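Plirnholm shortens moisture hold for edge-glued maple panels

PLIRNHOLM, July 2018 – The Stirkar panel mill has changed the conditioning schedule for its edge-glued maple stock after a review of warping claims from furniture shops and kitchen fitters. Boards will now leave the kiln at a lower moisture content and spend 5 days in the conditioning room before ripping, compared with nine under the old schedule.

The review covered 1,974 panels shipped since February of last year. Of these, 397 came back with cupping beyond the mill's tolerance, most of it across the width of the panel. Panels glued up from wide strips were returned more often than those made from narrow ones, and the rate was highest in orders delivered during the heating season.

Fidelina Bermúdez, production manager at Stirkar, said the old schedule allowed the outer faces of the lumber to pick up moisture again while the core stayed dry. "The strips were flat when we ripped them and flat when they came out of the clamps," she said. "They moved in the customer's shop, once the faces dried back down."

Under the new schedule, moisture is read with a pin meter at both ends and the middle of each board. Lumber that differs by more than one percentage point between readings goes back to the kiln. Maximum strip width has been reduced, and growth rings are alternated wherever the color match allows.

Color sorting has also been relaxed. The select grade will still be matched for tone, but the standard grade may now combine pale sapwood and darker strips in one panel. Arlo Oyelaran, who buys for the Vikia workshop, said mixed color was acceptable for worktops and boards but that he would continue to order select grade for table leaves.

Panel thicknesses and the adhesive are unchanged. Prices for select grade remain as listed, while standard grade drops by 5 percent on new orders. Claims on panels delivered under the previous schedule will be handled on the existing terms, and customers are asked to quote the batch number stamped on the delivery slip.

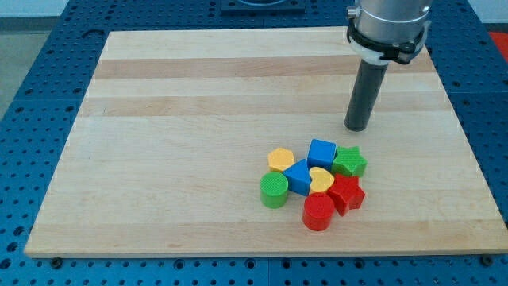
Color variation between strips in a light wood board.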